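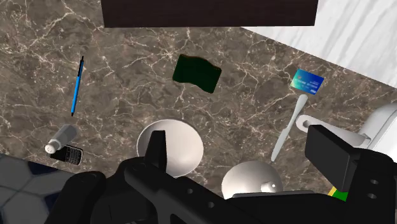 Countertop cell, rendered wrist view from the simulator, mixed kitchen layout.

Countertop Cell Inspection Checklist, Gruvville bench
Revised October 2022
Kept by Darcy McAlister. Comments welcome from anybody who runs the cell, and please put your name on them so I know who to come and find.

Dear all, I have folded the simulator checks and the real cell checks into one list this time, after so many of you told me you were flipping back and forth between two. It is longer, I know. Get yourself a coffee and take it from the top.

PART A. BEFORE POWER

A1. Emergency stop pressed in, key out, tag on the door handle.
OK

A2. Air supply closed and gauge at zero before hands go past the guard.
OK
Comment (Irén Bakos): The gauge needle sticks a little. Give the glass a gentle tap and look again.

A3. Door switch clean, bracket screws snug.
OK

A4. Floor clear on the operator side. That includes bags, the step stool and the long extension cord that we all keep borrowing.
NOT OK at first look, corrected
Comment (Darcy): Cord coiled and hung back on its hook. I do love that cord, but it lives on the hook.

PART B. GRIPPER AND WRIST

B1. Housing plates tight, no screws backed out. Use the short driver and stop when it stops.
OK

B2. Both fingers seated, no wobble when pushed sideways by hand.
NOT OK
Comment (Eustaquio Pacheco): Right finger had a bit of play. I took it off, wiped the seat, put it back with fresh screws and it feels solid now. I would like somebody else to feel it too before we sign, my hands were cold and I don't entirely trust them.
Comment (Darcy): Felt it. Solid. Thank you, Eustaquio.

B3. Finger pads free of grease, crumbs and tape residue.
OK

B4. Cable along the wrist has slack at full turn in both directions. Turn it by hand, slowly, and watch the clip nearest the elbow, which is where the old one rubbed through.
OK

B5. Wrist camera window wiped with the soft cloth (the gray one in the drawer, please, and never a paper towel).
OK

B6. Cycle count since last grease is under 1000.
Reading: 900
Comment (Irén): Close enough that I would grease it at the next stop and save ourselves the worry. The Flolter tube is on the second shelf, behind the gloves.

PART C. SIMULATOR LAYOUT

Bring up the mixed kitchen layout in Vimetar and compare it with the wrist view at the head of this page.

C1. Brown marble counter loads with its veining, and the pale marble shows at upper right. If either surface comes up plain gray, the texture folder has moved again.
OK

C2. Pen, sponge, card and butter knife all lie on the counter, none sunk into it or floating over it.
OK
Comment (Dionysis Nikolaidis): Do zoom in on the card. It is so thin that a small height error is easy to miss, and I missed one for the better part of a morning.

C3. Upright bowl and overturned bowl both present. The overturned one sits partly behind the gripper body in this view, so move the camera if you want a proper look at its foot ring.
OK

C4. Salt shaker and mug are on their sides in the starting position. Leave them that way! The reset file has them lying down, and if you stand them up and save, the next person gets a layout that doesn't match the log.
OK
Comment (Erzsébet Csonka): Guilty. Restored from the backup copy, and I have made the file read-only.

C5. Phone and shaker are close together at left. Run the contact check on that pair and wait for it to settle.
OK

C6. Left finger overlaps the upright bowl in the wrist view. Confirm clearance from the side camera before you start any motion.
OK, clearance good from the side
Comment (Dionysis): I'd like a side view saved with the layout from now on. I will set it up in November when the Mabuza job is off my desk.

PART D. FIRST MOTION

D1. Guard closed, people out, speed set to 18 percent.
OK

D2. Open and close the fingers with nothing between them, 2 full strokes. Listen as well as look.
OK
Comment (Eustaquio): Quiet and even, which was a nice thing to hear after the business with the finger.

D3. Press the emergency stop during a slow move. Arm must halt and stay put.
OK

STILL OPEN

Grease the wrist at the next stop (Irén).
Side view for the layout (Dionysis).
New glass for the air gauge, ordered but not here yet (Darcy).

Cell released for normal running. Signed, Darcy McAlister and Irén Bakos.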